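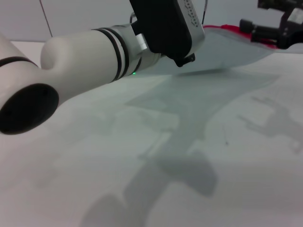
How much of the revision has to be done before we send pages to the proofreader? The first 1,000 lines, clean and numbered, and the rest can follow in October.

September 19, 2023

Good long session today, and I'm writing it up while the tea is still warm. The Fasberg manuscript stands at 1,677 lines now, down from a much baggier draft, and I'm so pleased with how the middle reads! Chapter 2 is still a bit of a swamp (sorry, everyone who has to wade through it).

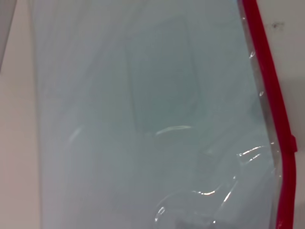 **Amegashie Writing Workshop - Fiction Team**

We tried both trim sizes with the chapter openings dropped a third of the way down, and the book comes to roughly 275 pages in the smaller one. I like the smaller one. It feels like something you'd carry onto a train.

Still open: the town is Clorex in the early chapters and Plerex after the flood, and I'd forgotten that the aunt goes on using the old name on purpose - so please don't "fix" her dialogue, I did that this morning and spent an hour putting it back. Style sheet updated. Next time, the letters in chapter nine, and whether they want italics.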